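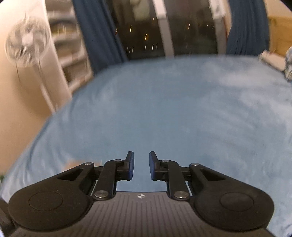
About Flarkel

Hi, I'm Biljana Grgić, and I started Flarkel because I could not find a blanket I liked for my own bed. I know that sounds like every small shop on the internet! But it really was one bed, one drafty apartment, and me buying fleece after fleece and giving most of them away to friends with dogs.

We make plush fleece blankets and not much else. People ask about sheets, and I always say maybe next year, and I have been saying that for a while now. For the moment it's blankets, in four sizes and a short list of colors, cut and hemmed in our workroom on Tanui Street and sent out from the same building.

How it got going

I used to work nights on a hospital switchboard, so I slept at odd hours and I got very picky about bedding. I wanted something light enough for July with a fan going and still warm enough to pull up to my chin in the winter. I didn't want a fringe. I didn't want a satin edge either, because I'm one of those people who rubs it between her fingers until it frays (my mother has photos). What I wanted was a plain, soft rectangle that covered the whole mattress and hung down a little on both sides.

The first one I sewed was crooked. I still have it, and it lives on the couch. The second was better, and I made five more after that for people at work, so there were 7 of us walking around telling everybody how nice our blankets were. That was our whole marketing department for the first winter.

Then I met Nafula Magesa. She had run the cutting floor at an outdoor clothing company and she knew everything I didn't, like why my edges went wavy and why one roll of fleece can feel lovely in the store and turn into a sweater full of pills by spring. I asked her to look at my hems. She looked at them for a long time and then asked if she could redo one, and after she'd redone it I asked her to be my business partner. She said she'd think about it and came in the next morning with her own scissors.

What we make

The one most of you write to us about is the Kutari. It's our everyday blanket, plush on both sides, with a flat hem all the way around. It comes in throw, twin, full and queen. Light blue is the color we started with and we still cut more of it than anything else. We also do oatmeal, moss and a dark plum that Nafula picked and I argued against, and I was wrong, it sells out every fall.

The Grisunthorpe is the heavier one. Same idea, thicker pile, for people who keep the bedroom cold or who just like some weight on their feet. I'll be straight with you, it takes forever to dry on a line, so if you don't have a dryer you may be happier with the Kutari.

We buy our fleece on big rolls and go over every roll by hand before it's cut. Nafula does most of this and she's strict. If the nap runs funny or there's a thin patch, that part becomes something else – pet mats mostly, which go to a shelter a few blocks away. We don't sell seconds. I tried it once and spent the whole week writing long emails explaining each flaw, and it was no fun for anybody.

A bit about plush, since you asked

A lot of the mail we get is about how fleece looks on the bed. You smooth it out and five minutes later it has creases again, or there are paler streaks where the pile is lying in a different direction. It's normal! Plush catches the light differently depending on which way it's been brushed, so any time you sit down or drag a hand across it you'll leave a mark. Run your palm over it in one direction and it evens out. Or leave it alone, which is my method. A bed that's been sat on looks like a bed.

For washing, go cool and gentle, with a small amount of detergent and no fabric softener. Softener coats the fibers and they go flat. Tumble on low or hang it over a rail, and please keep irons far away from it. If you've got a shelf in the bedroom, fold it loosely when you put it away for the summer, and give it a good shake when it comes out again.

And pills – every fleece will make a few in the spot where your heels go. A cheap fabric comb takes care of it. If yours is doing it all over in the first couple of months, write to me, because something went wrong and I want to know which roll it came from.

The people here

There are 18 of us now, which still surprises me when I'm ordering lunch. Nafula runs cutting and sewing. I do the colors, the ordering, and the customer mail in the evenings, usually sitting on top of my own blanket with a cup of tea somewhere I'll regret. The packing crew folds everything by hand into thirds and then thirds again, and they can do it much faster than I can, as they like to point out.

The workroom is one long floor with windows down the street side. On a good day 100 blankets leave it. Our biggest day ever was 425, the week before the holidays, and we ordered a lot of pizza and swore we'd plan better the next year. We did plan a little better.

Visiting

We have a small front room where you can feel every color and both weights before you buy. There's a made-up bed in there and yes, you can lie down on it, just take your shoes off. We open at 10 a.m. and close at 4 p.m., and the bell sticks, so press it hard. Parking is easiest around back by the loading door.

If you can't come by, ask us for swatches. They're free, they're big enough to actually rub against your face, and we'll put in a little card telling you which is which. Write to the address at the bottom of the page and either Nafula or I will get back to you. Probably me, and probably late at night.

Biljana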